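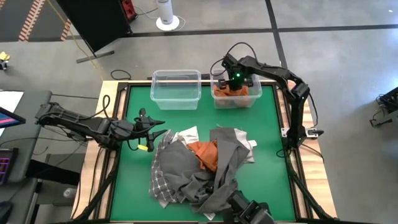
Figure 2. The sorting cell with a mixed pile of cloth on the mat. One arm is over the right bin, the other is at the left of the pile.

3.2 Cell setup and upkeep

The cell is built around a square table with a metal frame and a wooden border. A green mat covers the top. The color was picked early in the Prelura project, when most of the cloth in our stock was gray, white or orange, and it has stayed the same in every cell since. The two arms are fixed to the table frame and not to the floor, so the whole cell can be moved without measuring the arms against each other again. We still check them after a move, as described below.

Two clear bins stand along the far edge of the mat. Their positions are stored in the cell's settings file and the operator lines them up by eye at the start of a shift. An error of a finger's width does not matter for dropping cloth into a bin. It does matter for picking cloth out of one, where the gripper has to go down between the walls, and for those tasks the operator runs a short routine that lowers the open gripper to each corner of the bin in turn.

The control software is Vuvach, with our own task layer, Ki, on top of it. Ki keeps a cycle count for each gripper. One cycle is one close and one open, whether or not any cloth was held. The count is written to the log at the end of each episode and cannot be reset from the operator's screen.

Upkeep follows the cycle count. At 3000 cycles the operator stops the cell, parks both arms and wipes the finger surfaces with a dry cloth. Lint is the main trouble. Terry towels shed far more than shirts or woven cloth, and the lint packs into the gap behind the fingers, where it keeps them from closing fully. The first sign is usually a thin hem slipping out during a lift while thick folds are still held well. If this is seen before the count is reached, the fingers are cleaned at once and the count is left alone.

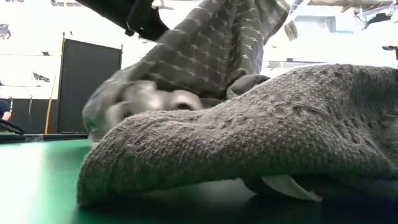 Heavy cloth also loads the arm in a way that light cloth does not. A towel that is dragged over the mat pulls sideways on the fingers, and after enough of this the screws at the finger mounts work loose. At 4000 cycles both finger mounts are checked with a torque driver and the fingers are closed on a flat gauge. If light shows between finger and gauge, the pair is replaced. Single fingers are not swapped, as a new finger set against a worn one gave uneven grip in our early runs at Mornotcombe.

Cables are checked by hand each morning. The operator moves each arm slowly through its full reach with the drive power low and watches the loops at the elbow and near the gripper. A loop that is too short pulls tight when the arm folds back, and one that is too long can sweep cloth off the pile. The right length was found by trial. It is marked on each cable with a turn of tape, and the clip is set to the mark whenever a cable is changed.

The mat needs less care. It is brushed between sessions and lifted once a week so that grit underneath can be cleared away. A ridge in the mat is enough to stop a gripper that is sliding in under a flat edge of cloth, and Ki logs this as a contact fault. Before we began lifting the mat, such faults were often blamed on the arm, and one arm was taken down and rebuilt without need.

The check after a move uses two fixed points on the wooden border. Each arm touches both points, and the readings are compared with those stored when the cell was first set up. If they differ by more than 2 mm, the base bolts are tightened and the check is run again. Only if the second check fails is the arm calibrated from the start, a job that takes most of an afternoon.

All upkeep is recorded in the same log as the episodes. Yu-na Heo wrote the log format and set the limits given in this section, which were last changed in July. Episodes recorded after a limit was passed but before the work was done are flagged and were left out of the results in Section 4.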